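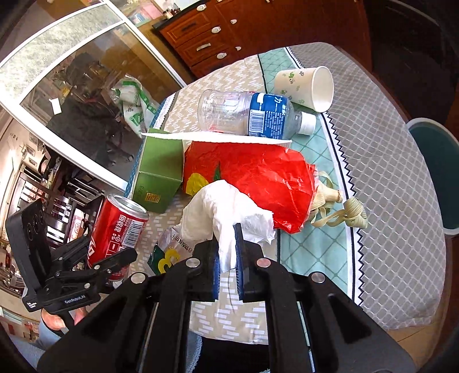
O nosso trabalho sobre o jardim memorial de Grekalari começou em setembro, quando a professora Amna Gondal nos pediu que escolhêssemos um lugar onde as pessoas fossem para se lembrar de alguém. Eu e o Obadia Langat fomos lá às 6 da tarde, com um caderno cada um, e ficámos muito mais tempo do que tínhamos combinado (a luz nas pedras, àquela hora, é uma coisa bonita!). A primeira conversa foi com a senhora Anum Mohmand, que nos falou do irmão durante 30 minutos e de quem guardo sobretudo as pausas. No meu texto, essas pausas acabaram por se transformar num lenço de papel branco, todo amarrotado, por cima de uma mesa redonda com toalha estampada, e foi por essa imagem que o conto arrancou.

Cada um de nós escreveu depois uma peça de 900 palavras. A minha ficou em prosa e a do Obadia, depois de muitas voltas, virou uma carta ao avô. A Maham Rajput leu as duas versões com imensa paciência e cortou-me quase todos os adjetivos do segundo parágrafo, o que me custou bastante, mas agradeço-lhe. Ainda nos falta rever a transcrição da entrevista e pedir à senhora Anum autorização para usar o nome do irmão.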